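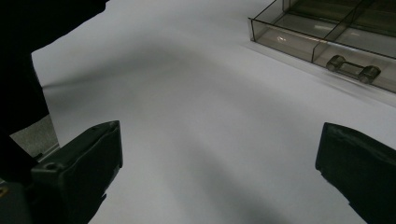
1/ What 200 demos buys you

Been at it since May, so time for a thread. We're collecting hand-held gripper demos for a pick-and-place policy: small light things off a white table, into a smoky plastic organiser. The pitch was that anyone can do this at a desk, no robot needed, and the model sorts out the rest. I have doubts about "the rest".

2/ The collection bit is easy, I'll give them that. Hold the gripper, squeeze, lift, let go, repeat. Andari (our logging tool, don't ask about the name) marks the start and end of each go. A new person is up to speed before their tea's cold. Whether what they record is worth training on is a different matter and hardly anyone checks.

3/ We checked. Of our first 200 demos I threw out 43. Mostly bad tracking, some where the person fumbled and then carried on as if that was the plan. A few where Andari started late and missed the approach altogether. If you never look, all of those go in as good examples.

4/ Someone will say a bit of noise is healthy. Fine, show me. I've read that line in a lot of write-ups and I can't remember one that ran it both ways, junk in and junk out, same number of demos. We tried it on a small run and the cleaned set did better. Small run, one task, so don't quote me either.

5/ White table, pale objects. I asked for this and I regret it a bit. A crumpled beige scrap on a pale surface in flat light is a rotten target for a wrist camera. The Hovbridge people told us their encoder "doesn't mind low contrast". It minds.

6/ See-through plastic is the other one. With a tinted box you get the wall, whatever's behind the wall, and the odd streak of light all in the same few pixels. People judge where the rim is without thinking about it. The policy has to get that from somewhere, and I'm not convinced another hundred near-identical clips is where.

7/ Which brings me to variety. The advice is always "vary the scene". Vary it how? Move the box a hand's width and you've got a different picture but more or less the same problem. Change the light and you've got a new problem and a weaker set for the old one. We do box position and object position for now, and leave the lamps alone until there's a baseline I trust.

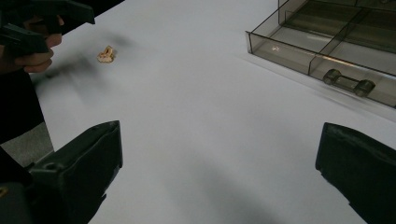 8/ Two people working the same table was meant to double the rate. It didn't come close. You wait for each other, you nudge things, and your sleeve ends up in someone else's demo. What it did give us was two different ways of doing the same pick. One of us comes in low and slow from the side, the other drops straight down.

9/ Is that good? Depends who you ask. The averaging worry is real: feed in two clean habits and a simple model can land halfway between, which is a way of missing the object. The newer model types are supposed to cope. Ours copes on some objects and dithers over others, and I can't yet tell you which in advance.

10/ So we now tag every demo by operator. Costs nothing, and I'm annoyed we didn't do it from the start. If you take one dull tip from this thread, take that. You can always ignore a tag later. You can't put one back once the files are merged and renamed.

11/ Numbers, for those who want them. After the clean-up and another round we're at 280 usable demos. The Grirnenero recipe says that should be plenty for a single task. Their test objects were brightly coloured blocks on a dark mat, as far as I can tell from the clips they put out. I'd like to see them try it with something the same shade as the table.

12/ Current state: reaches the right area most of the time, closes a touch early on the small flat stuff, and is poor at choosing a compartment. That last one may be my fault. Our instructions said "put it in the organiser" and everyone had their own idea of which bit. Rewriting those before we record anything else.

13/ Also on the list: a proper held-out set. At the moment we test on the same table the demos came from, and a good score there tells me very little. Szénási has offered a corner with different flooring and worse light. I've said yes and I expect the score to fall off a cliff.

14/ None of this is an argument against hand-held collection. It's cheap and it's quick, and I'd still start there. My gripe is with the bit of the story where cheap and quick is taken to mean good. Most of my hours have gone on watching clips back at double speed and pressing delete.

15/ Few people asked about finger pads. We're on the same pair we began with. They're looking a bit scuffed and I haven't measured whether grip has changed - it's on the list, under the compartment thing. Will add to this thread once the new instructions have had a fair go.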